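Trelell cat show moves to two-ring judging

December 20, 2018

The January cat show at Trelell will be judged in two rings for the first time, show manager Aníbal Ríos has confirmed. Entries closed with 117 cats accepted, of which 41 are in the neuter classes.

Ring one will take the Foreign and Oriental sections, and ring two the Persian, Semi-Longhair and British sections. Household pets will be judged in ring two after the pedigree classes. Each ring has its own stewards and its own results board. An exhibitor with cats in both rings should tell the ring two steward at vetting-in, so that the running order can be adjusted.

Vetting-in opens at 7.30 am. Vaccination certificates must show the full course, with the last dose given at least seven days before the show. Cats under 14 weeks will not be admitted. Pens will be fitted with plain white blankets and litter trays as before, supplied by the exhibitor and carrying no marks of identification until open judging has ended.

Best of Variety will be decided within each ring. The six section winners then go forward to a joint panel, which will choose Best in Show and reserve. Certificates won on the day count towards titles in the usual way.

Catalogues will be on sale from 10 am. The hall at Esley remains the reserve venue in case of snow.

Recent items
Fandmont kitten show: full results
Zapata cattery gains second Grand Champion
Changes to pen sizes for large breeds
Stewarding course dates 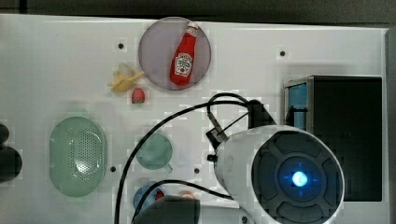

When can exhibitors put names and rosettes on their pens?
Once open judging has ended. Until then the pen must carry no marks of identification.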